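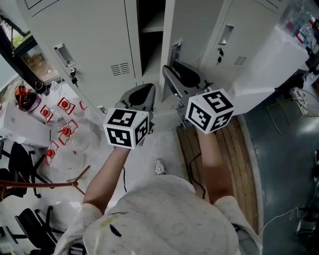

Are pale gray metal lockers worth buying for a back hallway at home?

For us they have been, and I would buy the same bank again, though I would plan the shelves better and I would sort out the keys on the first evening instead of three weeks later.

I should say first that I am not a locker person. I grew up in a house where coats went on the banister and everything else went on the stairs, and for years I carried on in exactly the same way, only with more people's coats. What changed was that my sister-in-law Benedicta moved in with us in June, with her boys and their soccer bags, and the hallway between the kitchen and the back door became a place you had to wade through. We tried baskets (they filled up and stayed filled up) and we tried hooks (the hooks came out of the wall, and so did a fair bit of the wall). So when Abdul-Rahman Agbeko, who was clearing out the old changing room at his gym, asked if I knew anyone who wanted lockers, I went and looked at those, decided they were far too battered even for us, and came home with the idea stuck in my head all the same.

The ones I ended up with are made by Trurkov and came through Pratari, a small office furniture dealer on the far side of town with a showroom you could easily mistake for a tire shop. I paid 800 for the bank, delivered to the door, and I will admit that I sat in the car for a while before going back in to say yes. You can spend a lot less on a flat-pack cabinet. I have done so, twice, and both of those cabinets are now holding paint cans in the garage with their doors off.

What I like best is the handles. They are silver and recessed, so they sit back into the door, and in a narrow hallway that matters more than I would ever have guessed. Nobody catches a sleeve or a hip going past with the laundry. My mother, Korkor Kyei, whose hands are not what they were, manages them perfectly well, and she is hard to please when it comes to anything with a door on it.

The doors have little ventilation slots punched into them near the bottom, and I was doubtful about those because they looked so small. With two boys playing soccer I wanted something closer to a wind tunnel! They do help, though. Cleats left in overnight still smell like cleats in the morning, but the smell has not settled into the metal the way it settled into our old wooden chest, and a wipe with dish soap and warm water puts things right. I would still take the cleats out at the weekend and let them stand on the back step for a few hours.

Inside the compartment we use most there is a single horizontal shelf, and this is my main complaint. One shelf is fine if you own a hat and a pair of shoes. It is less fine if you own a helmet, a lunch box, a library bag, shin guards, and the sort of water bottle that seems to be designed for crossing a desert. It is also quite dark in there once things are piled up, and small black objects vanish completely. I lost a glove for most of the summer. I bought a stick-on battery light from Punus and put it under the shelf, and that has made a real difference for very little money, so if you are buying these for children I would add a light to the order right away. I also put a white plastic tray in the bottom, so I can see what has been dropped and lift all the mud out in one go.

Now, the keys. Each locker came with its own, and I had pictured myself handing them out with a small speech. In practice the keys live in the locks, tags dangling, and nobody locks anything. That suited us nicely until the younger boy locked his brother's uniform in on the morning of a game and then could not remember where he had put the key (in the bread bin). Please do learn from us and take the spare keys off the ring as soon as they arrive, write on the tags, and put one set somewhere a child would never look. Mine are in the sewing box. If you lose both, Pratari can order a replacement using the number on the lock, but Sérgio Fonseca at the counter warned me it can be slow, and from the look on his face I believed him.

Delivery was no trouble, although two people are needed and one of them should be stronger than I am. The floor in our hallway slopes a little toward the back door, as floors in old houses do, and at first one of the doors kept swinging open by itself. Thin rubber pads under the front corners cured it. Do also screw the bank to the wall. The fixings in the packet were for brick and ours is a stud wall, so that meant another trip to the hardware store, and I was a bit cross about it at the time.

The noise deserves a mention too. Metal doors bang, and a metal door shut by a boy who is late for the bus bangs a great deal. I stuck felt dots on the inside corners and it went from a gunshot to a thump. The finish has held up well so far. It marks if you drag a zipper across it, but the marks mostly rub off, and the gray is so quiet a color that the whole thing has stopped looking like a school to me. Benedicta says it still looks like a school to her. She has put a fern on top, and it does soften it a bit.

I looked at the Sitthichai lockers before I bought and they were prettier, in a lovely dark green, but the handles stuck out and the doors felt light in my hand. If you have a wide hall and careful people in it, they may suit you better.

Four stars out of five from me. The missing one is for the shelf.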